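Category: Guides > Kitchen > Vacuum Sealing

Setting Up Your Stenero 24 Countertop Sealer, Section 3: First Seal and Freezer Bags

Posted December 2024 by the Skurkby Kitchen Desk
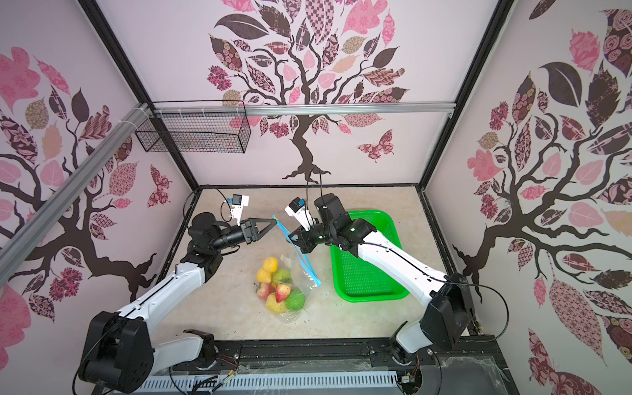 Baluyot wrote in after trying the last section to say that the first three bags leaked, the fourth held, and the only change was wiping the inside of the bag mouth with a paper towel. Great tip, and it now has its own step below!

You've unpacked the sealer, found it a level spot and plugged it in (Section 2), so now comes the fun part. Start with an empty bag. It costs you one bag and teaches you how the lid feels when it locks.

3.1 Making a test seal

1. Cut a piece from the Fudano roll, a bit longer than your hand.
2. Lift the lid and lay one open end flat across the heating strip. Smooth out any wrinkles with your fingers.
3. Press down on both front corners until you hear two clicks. One click means one side is still up, and you'll get a crooked seal.
4. Press SEAL and wait for the red light to go out.
5. Release the lid, take out the bag and tug gently on both sides of the seam. A good seam is clear and even from end to end.

Note: If the seam looks cloudy or has gaps, turn the dial up one notch and go again. Ours was happiest at the second-highest notch.

3.2 Sealing fruit for the freezer

Fruit is such a good first project. Berries, sliced peaches, halved plums, they all come out of the freezer months later tasting like April never ended.

1. Wash the fruit and dry it really well.
2. Spread it on a lined tray in one layer and freeze until firm. Soft fruit gets crushed when the air goes out, and the juice runs straight for the pump.
3. Fold back the top of the bag like a cuff and fill it, leaving a hand's width free.
4. Unfold the cuff and wipe the inside of the mouth dry.
5. Place the open end in the vacuum channel, lock the lid and press VAC/SEAL. The pump stops by itself.
6. Write the contents on the bag with a marker and freeze it flat. Flat bags stack beautifully!

CAUTION: The heating strip stays hot after the light goes out. Keep fingers and sleeves clear of it.

CAUTION: Let the sealer rest for 100 seconds between bags. Skip the rest and it will shut itself off until it has cooled.

Note: Zip-top bags don't work with this sealer unless they are made for vacuum use. They are still fine for fruit you plan to eat within a week or two. Squeeze the air out by hand and close the zip most of the way before the last push.

3.3 If juice gets into the channel

1. Unplug the sealer.
2. Lift out the drip tray, wash it in warm soapy water and dry it.
3. Wipe the foam gasket with a damp cloth. Don't pull on it.
4. Leave the lid open until everything is dry.

Replacement gaskets are part 1007. Drip trays are part 2447.

Related guides
Stenero 24, Section 2: Unpacking and Placement
Stenero 24, Section 4: Soups, Sauces and Other Wet Foods
Cutting Fudano Rolls Without Waste
Which Fruits Freeze Well?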